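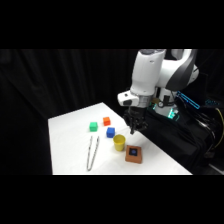
## Club notes, table week

Quick one, I have a bus in ten minutes and if I don't write this now it won't get written.

So the task for the Curham round is finally settled. Three cubes, one cup, the box, the tongs. Arm has to pick the cube it's told to pick and put it in the cup, then leave everything else where it was. The second half is the killer. We lost 57 points in December for knocking stuff over and I still think about it in the shower.

Scoring, as far as I understand the rule sheet (Byung-chul has read it properly, I have skimmed it twice):

- 100 points for the right cube in the cup
- minus points for every object you shove
- tongs are a "distractor" – you get nothing for touching them, ever
- 90 seconds per run, clock starts on the spoken command

Eun-ji wants to come straight down on the cube from the top. I want to come in at an angle so the wrist has more room near the cup. We argued through most of the snack break. Kumudini said try both and write down the numbers like adults, so that's the plan, ugh.

My problem with straight down is the blue one. It's sitting right by the cup in this layout and the fingers need space to open. Green is easy, loads of table around it on the tongs side. Orange is further back, fine if you don't swing low over the other two. Blue is where we're going to lose it. Bok-nam says just close the fingers more before going down and open late. Maybe. It makes the grip fussier if the cube is turned and the cubes are always turned, the judges do it on purpose.

Also the black curtain stays. I know it makes the room feel like a magic show. The color picker was going nuts with the whiteboard behind it and I'm not tuning thresholds again.

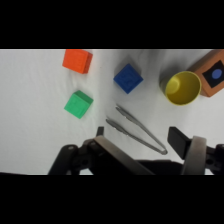 *Last changed: May 6, 2019*

OK, back, added the bit on the wrist view because Catarina asked on the mailing list.

Wrist view is what the code actually steers by once the arm is close. Things to know if you're working on it:

The fingers are always in the picture, bottom of the image, big and black. Mask them. Somebody's (my) first version had no mask and decided the finger was an object. It spent a whole practice trying to get away from itself.

Orange and the box are the next headache. The orange cube is a real red-orange and the box is more of an orange-brown, and in poor light those two get way too friendly. Right now I'm sorting them by size, plus the box has the black square with blue in it, so you can check for that. But then the blue in the square can fool the *blue* cube search. Fun! Minimum area filter for now. Eun-ji has a better idea involving the shape of the outline, it's on her branch, not merged, please don't merge it.

Tongs. Shiny, thin, spread open in a V and lying close to blue and green. Gray on white so the color search skips them, which is good, but the path planner doesn't know they exist, which is bad. If we drag the tongs we pay for it. I'd like a keep-out zone typed in by hand for Flarinbridge and then something smarter for the real round. Bok-nam hates this. Bok-nam can write the smarter thing :)

Cloth wrinkles – I thought they'd matter, they mostly don't. Shadows matter more, there's a gray patch over toward the right side that eats into the cup edge when the threshold is set too tight. Loosen it a bit and see.

To do before next session:

- finish the finger mask (me)
- both approaches, straight and angled, same layout, write it DOWN (Eun-ji + me)
- keep-out zone for tongs (Byung-chul, he said yes, I have it in writing)
- return the Zanetti clamp to the metal shop, they've emailed twice
- entry form for Skerkwood, needs a teacher signiture, Kumudini has it in her bag I think

Room is ours until six again. Bring your own laptop charger, the spare one is dead. If the arm is parked when you get in leave it parked til one of us is there.

Bus. More when we have numbers.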